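Fomport opens orders for Jerero two-arm sorting station

21 Feb 2026

Fomport has opened orders for Jerero, a bench-sized station with two robot arms for shops and repair centers that sort small goods by hand. The first units ship to customers of Dasell, which will handle sales and service.

Jerero is sold as a kit. It includes both arms, a gripper and a wrist camera for each, the rail mounts and the control software. Buyers supply their own table and enclosure or order them from Dasell at extra cost. The kit weighs 90 pounds packed and runs from a standard wall outlet.

The station is meant for mixed items that don't arrive in neat rows – watches, small parts, cables, returned accessories. An operator shows the arms a task by guiding them through it, then checks the result on a screen and corrects it where needed. Fomport recommends 200 guided runs before a new task is left to the software. Tasks can be saved and moved from one station to another.

Siriwan, a watch resale and repair business, has used a Jerero station since January to sort incoming stock into trays before inspection. In that time it has logged 1,188 items. Staff still handle anything with a loose crystal or a broken clasp, and the software lets them mark such items as off limits before a run starts.

Watches with soft straps were the hardest part of the trial, Fomport said. Straps fold and catch on one another, and the grip that suits a metal case often slips on rubber. The release version of the software has a separate grip setting for straps.

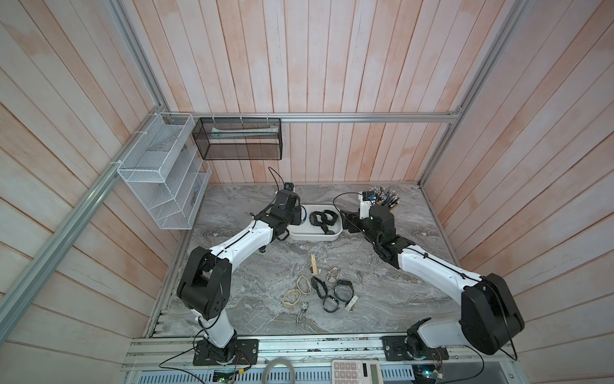
Wichai Kaewkla said setup took longer than expected, mostly because of cable routing, but that staff were teaching new tasks without outside help by the second week. He would like to see a quicker way to switch between saved tasks.

Fomport plans to address task switching in a free update. Each kit comes with a 2-year warranty on the arms and grippers. Wrist cameras are covered for 90 days.

Orders and demo requests go through Dasell's sales desk. Pricing is given on request and depends on the enclosure and training options chosen.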